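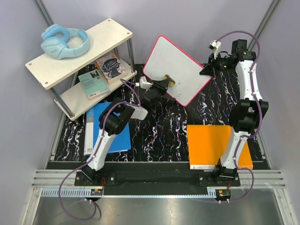
Desk Clear-Out Sunday: the small print

The annual office stationery amnesty is back on Sun 6 October, in the downstairs hall at Habte House, from ten until the biscuits run out. Last year they ran out at twenty past.

For newer tenants, the idea is simple. You bring in whatever has been breeding in your drawers since the last one, put it on a trestle, and take home somebody else's. By the end of the morning the whole building owns exactly as much stationery as it did before, but everyone feels lighter. I personally gave away a hole punch in 2,000-sheet condition and came home with a worse one.

A few rulings, following correspondence.

Ring binders are welcome if the rings still meet. If they meet only when you hold them and speak kindly, they are recycling. Please take your old paperwork out first. Last year's donations included 28 pages of a lease dispute between Clondent and the people upstairs, and I'm told it was a very good read.

Pens must be tested. There will be a scrap pad by the door, and you will write something other than your own name on it.

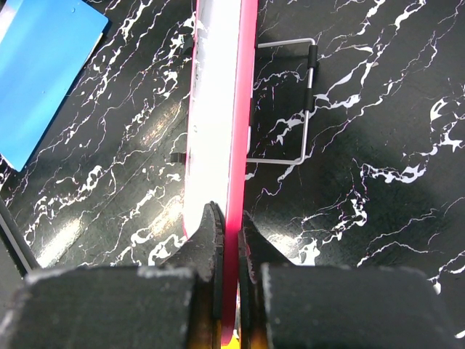
Whiteboard markers are a separate matter. We took in 200 of them last time and most had been dry since the building was called Trernik Centre. One box only per office, please, and if you put a dead marker back in the box because you couldn't face the bin, we do know which floor you're on.

Headphones, chargers and anything with a plug go on the cable table, where they will tangle themselves within minutes. Phone books are declined with thanks, as are Analeck desk calendars from any year, including the coming one.

The first 100 through the door get a free bulldog clip. It's the same box of clips we offered in August at the barbecue, so there are plenty. Parking is at the rear off the laneway, and the lift is working again, though it would prefer you took the stairs.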